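# Baptista open day, who went?

**tollgate_ed**

Went to the Baptista open day at the Wotonham site on 8th May. Posting before I forget it all. Short version, worth the drive if you like small arms, skip it if you came for big yellow welding machines. They had 4 benches running and I spent nearly my whole visit at one of them.

The one I liked was two white arms working over a black table with a marble sort of pattern on it, gray walls on three sides. Job was packing and sorting shop stuff, small boxes, candy, a little gift bag. Sounds dull, wasn't. You stand close enough to hear the joints.

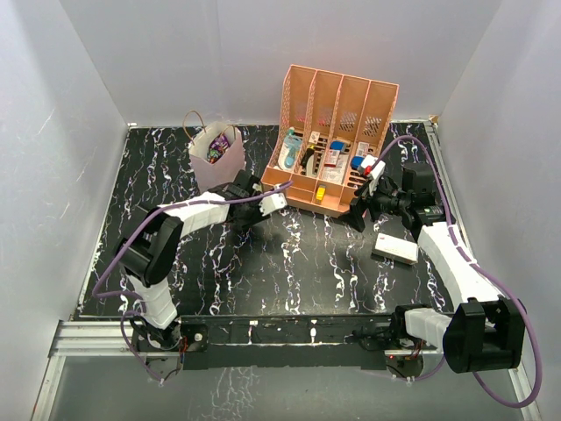

Parking was a mess by the way. They send you to the overflow lot and then the shuttle comes when it feels like it. Go early if they do another one. Guy at the door gave me badge number 109 so I was not exactly first in.

Anyway the arms. Slow. Slower than the videos on their site. But I saw it pick from between things standing right next to each other and it didn't knock over the neighbors, and that's the bit I can't get my own arm at home to do.

**pell_mell**

was there too, same table I think. Wasn't as sold as you. I watched for ages and the thing missed a flat packet twice then just kind of hovered. The lady running it nudged the packet and off it went again. If you have to nudge it, what did we see really

**tollgate_ed**

Fair, I saw one nudge. But flat shiny packets are horrible to pick, try it with two fingers and no fingernails. I'd cut them some slack.

**grommet58**

Couldnt make it, stuck at work. Did they say what's on the end of the arms? Plain two finger or something fancier?

**tollgate_ed**

Didn't get a part number. Fingers are white on the ones I looked at, wrist is black. They wouldn't say if they print their own. Purple cable looped along each arm, plenty of slack in it. I asked if it ever snags and got a shrug.

More from later on, after they put the candy out:

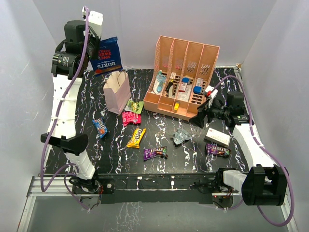

*Candy round. M&M's packets on the table, Burts chilli crisps at the back.*

This was the part with a crowd. Kids up front calling which packet it should go for. I had to lean over a stroller to see anything.

**pell_mell**

the candy round is the one where it missed!! same packets. I'm not making it up

also who leaves a power strip lying on the table in a demo. drove me nuts

**tollgate_ed**

Ha, I noticed the strip too. Kind of liked it. More like a real bench, there's always junk on mine.

**harrow_lane**

I'm with pell on this. Went to the Grarness one in September and it was the same story, pretty table, nice arms, then you ask how many picks in a row without help and everybody looks at their shoes. Open days are sales. Wear comfy shoes, eat the free cookies, believe half.

**grommet58**

What did Grarness have that was worth it?

**harrow_lane**

A palletizer and a decent lunch.

**tollgate_ed**

I did ask about picks in a row! Answer I got was 1,979 tries logged on that table so far, and then she would NOT tell me how many worked. So ok, half a point to harrow. But she didn't pretend it was perfect either, said the bag was the hard part and the upright boxes were easier. Made sense to me, paper moves when you touch it.

**pell_mell**

1,979 tries with no success number is not a stat its a step counter

**wickerbot**

Small thing nobody mentioned, the two arms share the middle of the table. That's harder than it looks. I run two at work and we ended up giving each one its own half because they kept bumping elbows. If Baptista have them both going into the middle without a crash I'd call that the real demo.

**tollgate_ed**

Yes! Didn't see a bump the whole time I was there. Got another shot from the candy round, left one up by the bag, right one reached past the middle in front of the organizer.

If you're going to the next one (Flundness, they said, no date yet) this is what I'd do different:

1. Get there early, see parking rant.
2. Ask to see the same pick 5 times in a row. I only thought of it in the car.
3. Stand at the side, the front fills up.
4. Watch the two arms together, not just the one doing the picking. See wickerbot's post. 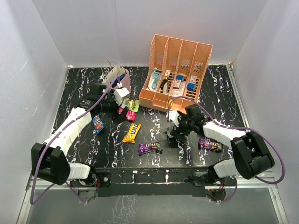
5. Bring your own water, the machine in the lobby ate my money.

**grommet58**

Good list. I'll do Flundness if its on a day I can get off.

**pell_mell**

I'll go as well but im counting the nudges

**harrow_lane**

Somebody ask them about lunch.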